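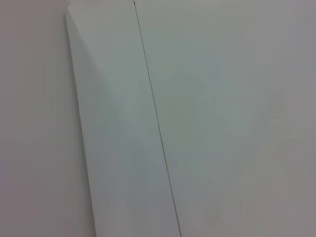

Brandorura Support - ticket history
Subject: Booklet jobs print fine from the office PC, pages out of order from the front desk
Opened by: Laurinda Gouveia
Assigned to: Jairo Paucar
Status: Pending customer

Wednesday, May 15, 2024

9:12 Laurinda Gouveia
Hi, me again. Program booklets for Beltico. PDF is 16 pages, A4 landscape sheets folded to A5. Sent from the front desk laptop they come out with page 16 next to page 3. Same PDF from the office PC is right. Need these by Friday, more than 700 copies. Please call if quicker.

9:31 Jairo Paucar
Thanks. Which driver on the laptop? Printers - right click - properties - Advanced tab, name is in the dropdown. Also are you printing from the browser or from the PDF reader?

9:40 Laurinda Gouveia
Browser. Always have. Driver says "universal", office PC has the long name with the model in it.

9:44 Jairo Paucar
OK two things different then. Save the PDF, open in the reader, print ONE copy, booklet on, nothing else changed. Tell me what you get.

10:05 Laurinda Gouveia
Order is right now!! But the back of every sheet is upside down.

10:09 Jairo Paucar
Flip setting. Set to short edge. It's on the Layout tab, might be called "flip up".

10:22 Laurinda Gouveia
Cant find it. There's only "2-sided" yes/no. Evelien looked too.

10:25 Jairo Paucar
That's the universal driver, old version hides it. Remoting in, please accept the popup.

10:58 Jairo Paucar (internal note)
Removed universal driver, installed model driver, same one as office PC. First install failed, spooler had a stuck job from October (!). Stopped spooler, cleared the queue folder, restarted, second install ok. Set defaults: A4, 2-sided, short edge, booklet off. Left booklet off on purpose, Evelien Kramer prints single letters from there all day.

11:15 Laurinda Gouveia
Test booklet good, order and flip both. Cover creases a bit to one side of the fold tho, maybe 2 mm. Is that a setting as well?

11:19 Jairo Paucar
Could be tray guides. Open tray 2, squeeze the guides up to the paper, close. Also check paper type is set to heavy for the cover stock, you had Plain.

11:50 Laurinda Gouveia
Guides were loose. Better. Heavy makes it slow but ok.

1:37 Szabolcs Oláh
Adding myself, I look after the printer at Kocsis too and we have the same universal driver there. Should I swap it or wait?

1:52 Jairo Paucar
Swap it, but clear the queue first. Open a separate ticket for Kocsis pls so the hours dont land on Laurinda's account.

2:20 Jairo Paucar
Laurinda - run 20 and check them before you send the whole lot. If all 20 are fine I'll close this. Anything odd, reply here, ticket stays open till Friday noon.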